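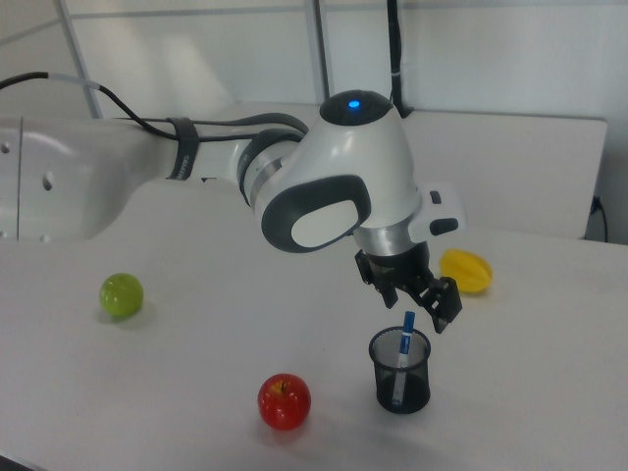
Trucos de escritorio

Cómo resucitar un bolígrafo que ha dejado de escribir

Última actualización: 27/7/23

Todo el mundo guarda en el portalápices cuatro bolígrafos muertos y los prueba por turnos, con fe, cada vez que suena el teléfono. Antes de comprar más, dedíquele diez minutos al asunto.

Necesita papel de borrador, una goma de zapatos limpia o cualquier suela lisa, un vaso de agua caliente del grifo y un pañuelo que no le importe perder.

1. Mire el depósito. Si no queda tinta, no hay método que valga – tírelo y pase al siguiente.

2. Haga garabatos circulares durante 18 segundos sobre el borrador, sin apretar. Apretar solo sirve para grabar la mesa.

3. Si sigue mudo, ruede la punta sobre la suela. La bola se mueve mejor ahí que en el papel satinado.

4. Saque la carga y sumerja solo la punta en el agua, 3 minutos. Séquela con el pañuelo y repita los garabatos.

5. ¿Nada? Guárdelo de pie, con la punta hacia abajo, hasta mañana. A veces es una burbuja de aire.

Con los de gel, sáltese el agua: mi Huline azul salió del baño peor de lo que entró. Costel Nikolovski me escribió en mayo para recomendar el mechero. Costel ya no tiene ese bolígrafo, ni el mantel.

Los rotuladores van en otra página, con sus propias desgracias.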